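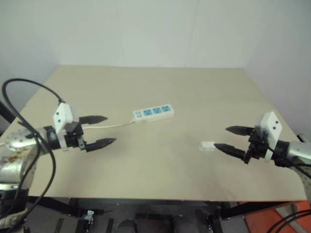

By Trinidad Alarcón, Gundeck Institute Press Office | January

Gundeck Group Reports Delayed Loss of Mitochondrial Function in Kidney Tubule Cells After Cold Storage

TRUTOV. Researchers at the Gundeck Institute have completed a study of how kidney tubule cells handle energy during cold storage and in the period after they are warmed again. The work, carried out in rat tissue, shows that most of the loss of mitochondrial membrane potential takes place during rewarming. Cells measured while still cold kept values close to those of fresh controls.

The study was led by Ihor Kravchuk of the institute's Section for Renal Physiology, with tissue preparation by the Vũ Laboratory. Proximal and distal tubule segments were separated by enzyme digestion, held at 4 °C in a standard preservation solution, and then returned to body temperature in an oxygenated bath. Membrane potential was followed with a fluorescent dye. Oxygen use was measured in parallel in a closed chamber.

Recordings were obtained from 3,000 cells, and 800 tissue sections were stained for structural changes. The two segment types behaved differently. Proximal cells lost potential early in rewarming and recovered only in part. Distal cells showed a small, slow decline and returned to control values before the recording ended. Swelling of the mitochondria was seen in stained proximal segments and was rare in distal ones.

"The usual approach is to look at the tissue at the end of storage and decide from that how well it has been kept," said Kravchuk. "In our preparation that measurement did not predict what the proximal cells did once they were warm."

Adding a blocker of calcium uptake into mitochondria to the rewarming bath reduced the loss of potential in proximal cells. The same compound had no measurable effect when it was present only during cold storage. Removing calcium from the bath gave a similar result, although cell attachment was poorer under those conditions and the group treats these data as supporting evidence only.

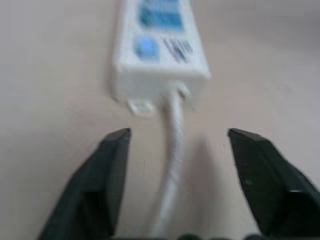
White plastic housing with a blue panel, on a pale tabletop.

Oxygen use followed the same general pattern as membrane potential. In proximal cells the resting rate rose on rewarming while the maximum rate fell, a combination that points to a leak across the inner membrane. Distal cells showed no significant change in either rate.

The authors list several limits. The cells were isolated, so blood flow and immune responses were absent. Only young adult male animals were used. Storage time was fixed at two hours, and longer periods were not tested. No conclusion is drawn about human organs.

A second series, using whole perfused kidneys and a range of storage times, is in preparation. Analysis of the fluorescence recordings was done in Stundelon, the institute's in-house software for single-cell traces. The processing scripts and the full table of recordings can be requested from the press office, as can the staining protocol.

Contact: Press Office, Gundeck Institute, Trutov | © Gundeck Institute. All rights reserved. | Back to top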